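Simulation and Tooling > Grippers and end effectors
Thread: Short parallel fingers vs. long fingers in a two-arm sim

torsten_k
Posted October 26, 2021
I have been running the same pick-and-hand-over job with two finger sets and would like a sanity check on the method before I spend more time on it. Setup is a two-arm body in a simulated apartment, Jeltari controller on both sides, same gains left and right. Set A is the short stock fingers. Set B is the Rezende long pair, modeled from their drawing, same pad friction.

Total is 3,817 grasp attempts, small light objects on the floor or on a shelf. Physics step and object seeds are identical between sets. Set A drops fewer objects in the hand-over. Set B reaches the floor with less bend at the wrist but oscillates when the arm stops hard.

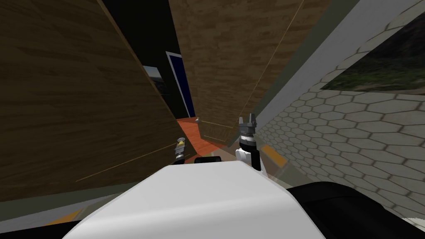

The oscillation shows up at the fingertip and hardly at all at the wrist, so I doubt it is the arm. Lowering the position gain on the finger joint by 10 percent removed most of it and made the grip close late. I have not found a value that fixes one without spoiling the other.

Second question is the camera. Mine is body-mounted and rolls with the torso. Pose estimates for the gripper are noticeably worse when the roll is past 30 degrees. Does anyone correct for roll before the estimator, or do you let the network deal with it?

mbrandl
Reply #1
What solver are you on, and how many iterations? Long fingers on a light joint will ring in most rigid body solvers if the mass ratio is bad. Check the inertia of the finger link before touching gains. CAD exports often come in with the inertia of a solid block.

torsten_k
Reply #2
Iterations are at 5. Inertia came straight from the export, I did not check it.

mbrandl
Reply #3
Then I would throw out the set B numbers until you have. You may be comparing a finger with a modeling error.

palletjack
Reply #4
Disagree with throwing them out. The floor reach result is geometry and does not depend on inertia. Keep that part and rerun the hand-overs only.

On roll: we rotate the image upright from the torso joint angles and then run the estimator. Costs almost nothing. You lose the corners, so if a gripper sits near an edge at high roll you need padding. We used the same code on the Litia arms and on a bench rig in Lusthorpe without changes.

ohmslaw_77
Reply #5
I would not derotate. You bake the joint calibration error into the image and the estimator has no way to know. Train with random roll instead. We switched in January and the error at high roll came down to the same level as upright.

palletjack
Reply #6
He is in simulation. There is no joint calibration error.

ohmslaw_77
Reply #7
There is if he plans to move it to hardware.

torsten_k
Reply #8
Hardware is planned, so I will try both and keep the estimator fixed otherwise.

Inertia update: mbrandl was right. The finger link had roughly the mass of the whole palm. With corrected values the ringing is smaller at the original gain. Still there on a hard stop. Rerunning the set B hand-overs with more solver iterations, set A as well so the comparison holds.

mbrandl
Reply #9
Log the contact force at closing on both. Drop count alone will not separate late closing from slip.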